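3.2 Mounting small prints on clear panels

The second task group concerns the mounting of small printed pictures on transparent panels, of the type used for shelf displays and desk frames. Mounting was chosen because it combines a light, flat object that bends easily with a rigid one that shows every fault in placement. A print set two degrees off square on an opaque backing may pass unnoticed; on a clear panel the margin is visible on all four sides and the error is plain.

The prints were drawn from a set of 18 reproductions supplied by Narby, a postcard publisher. All are in colour and all carry a white strip along the lower edge, which served as the reference for orientation. Prints with a strong horizontal division - sky above, ground below - were preferred, as an inverted print could then be detected at a glance during scoring. Portraits and still lifes in the set were kept for the pilot and are not reported further.

Work was carried out on a white board laid over a wooden table. The board gives an even background behind the acrylic, so that the edges of the panel can be found by eye without a lamp. An earlier arrangement, in which the panel was handled directly over the wood, was given up in October after participants complained that the grain confused the lower edge of the print. The colour of the board was not varied in the main study.
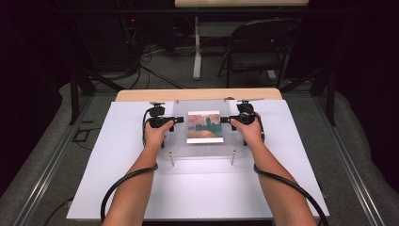

The order of steps was fixed. The panel is first brought to the middle of the board and squared by eye to its far edge. The print is then seated with the white strip nearest the person, and the side margins are compared. Correction is permitted until the participant says "done", after which no contact is allowed. Times were taken from first contact with the panel to that word. Participants were told that neatness mattered more than speed, and no time limit was given.

Three measures were recorded for each mounting: the difference between left and right margins, the angle between the lower edge of the print and the lower edge of the panel, and the presence of marks on either face of the acrylic. Margins were read with a steel rule held flat against the panel. The angle was computed from the height of the two lower corners. Marks were judged by one rater, Lejla Softić, who held each panel against a dark card under the ceiling light and sorted it as clean, marked at the edge, or marked within the picture area. A mark within the picture area was treated as a failed mounting whatever the margins.

A total of 613 mountings were completed, of which 5 were dropped because the panel was found to be scratched before use. The remaining trials were divided between two panel types, referred to by supplier as Sarkadia and Farías. Both are square and of the same nominal thickness. The Farías panels have polished edges and the Sarkadia panels sawn ones, and several participants remarked that the polished edge was harder to see but easier to take hold of cleanly.

Figure 4. Clear acrylic plate with picture card, above the white board. The two thin metal pins stand below the lower edge of the plate.

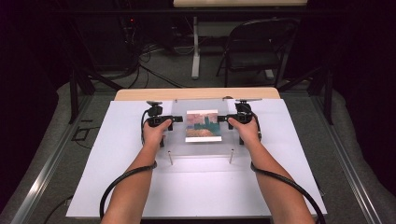

What should be aligned first, the print or the panel? The panel. A print squared to a crooked panel looks straight only until the panel is stood on a shelf, and by then the print has to be lifted and reseated, with a fresh chance of marking the face.

This ordering was also reflected in the corrections participants made. Those who squared the panel before touching the print tended to make one small adjustment and stop. Those who left the panel as it lay more often returned to it after the print was in place, and the print then had to be checked again. The difference was larger in the first session than in the last, held on a Wednesday afternoon with the same group, and it is likely that practice removed much of it.

Static was a minor but persistent nuisance. Prints tended to cling to the acrylic before reaching the intended position, mainly in the dry heated room used for the later sessions. Wiping both faces with a barely damp cloth (Onach, lint-free) reduced the problem but added a drying step, which was left out of the recorded times. Antistatic spray was tried in the pilot and rejected, as it left a faint bloom that the rater could not tell from finger marks.

The margin data are reported in Section 4.1 and the marking data in Section 4.2. Angles are given to the nearest half degree, the limit of what could be read reliably from the corner heights.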